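Timestamps, finally

March 26, 2023

I've been putting off writing about the replay tool for months, and then last night it ran clean from start to finish, so you're getting a post whether you like it or not!

Some background for anyone who skipped the last few. We record demonstrations with hand-held grippers, then turn each one into a trajectory the policy can learn from. Two streams matter: the video and the jaw width. They come from different clocks, and my old code lined them up by assuming both started at the same instant. They don't. The gap drifted up to 40 milliseconds, which sounds tiny until you watch a policy close its fingers just shy of a cup, over and over.

Shaohua Yao suggested I stop trying to fix the clocks and fit the offset from the data instead. You take the jaw width, take the jaw motion you can see in the video, slide one along the other and keep the best match. I wrote it in an afternoon (plus a long evening of finding out that I had a sign flipped). Out of 400 recordings, 306 now pass the check on the first try. The old script wouldn't even tell me which ones were bad.

The other big change is in pose tracking. The wide lens bends straight lines so much near the rim that features there were pulling the estimate around. I now mask the dark corners and trust the middle more — a crude weighting, but the paths came out much smoother. Evaristo Ferri wants a proper lens model in there by June, and he's right, I just love how far the crude one gets us.

My favorite place to test all this is the window ledge. The curtain is one long run of nearly identical pleats, and a feature matcher will happily hop from one fold to the next. Put some toys in front and it has something to hold on to.
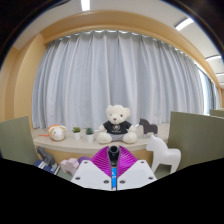 The bear on the ledge, with the curtain pleats behind it.

Next up is Plakisum, my little viewer for stepping through a recording with both streams side by side. Ritva Laitinen has been using it already and sent me a list of bugs, including a lovely one where scrubbing backward plays the jaw width forward. I'm fixing that one tonight.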